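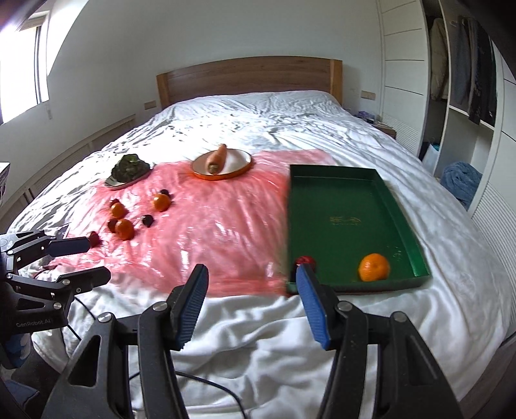
*Fruit on a pink plastic sheet and in a green tray, with two hand-held grippers.*

**Urano 15 adds per-finger contact estimates and a new planner for mixed produce**

Cleritura has released version 15 of Urano, its control and planning software for two-finger grippers. The October release replaces the grasp planner, changes how demonstration recordings are aligned, and drops support for the old configuration format.

The main change is in perception. Earlier versions treated a transparent or glossy surface under the objects as part of the depth background, which produced false edges wherever the material folded. Urano 15 runs a separate segmentation pass for thin reflective sheeting and masks it before object poses are estimated. Fruit resting on crinkled plastic is now fitted against a local support plane, computed per object, and the single global table plane is gone. Soft support surfaces such as bedding are handled by the same code path.

"The global plane was a leftover from bench work," said Sigrún Hafstein, who leads the perception group at Cleritura. "On a mattress it was wrong in most places, and every module downstream inherited the error."

The planner now keeps a closing-width limit for each object class. A grape and a mandarin lying next to each other get different approach angles and different stop conditions, and the planner will reject a grasp if the open fingers would sweep a smaller neighbor out of position. When two grippers share a workspace, one holds a reservation on the region around its target until the fingers have cleared the tray wall - a rule that previously had to be written by hand in the task script.

Contact estimation has been split by finger. Version 14 reported one value for the pair. The new interface publishes two channels at 24 Hz, and the recorder stores both. Recordings made with version 14 can be imported, but the second channel is left empty and the training tools will skip any loss term that depends on it.

Demonstrations from hand-held grippers are aligned by a revised time-sync module from Tiditz, licensed for this release. It estimates the offset between the camera stream and finger width from the motion itself, so a sync gesture at the start of each take is no longer required. Takes with less than 6 seconds of motion are flagged and excluded by default.

Sachdeva, which integrates Urano in its packing cells, has been running the release candidate. The company reported fewer aborted grasps on small fruit and a longer planning time in crowded layouts. Cleritura confirmed the second point and attributes it to the neighbor check, which can be turned off with `planner.sweep_check: false`.

Two known issues are listed in the release notes. Leafy items are still segmented as one mass when the leaves overlap, and the pose of a partly hidden object can jump when a fingertip crosses it. A fix for the latter is planned for the next point release.

Configuration files in the old format must be converted with `urano migrate` before first launch. The converter does not carry over custom support-plane settings.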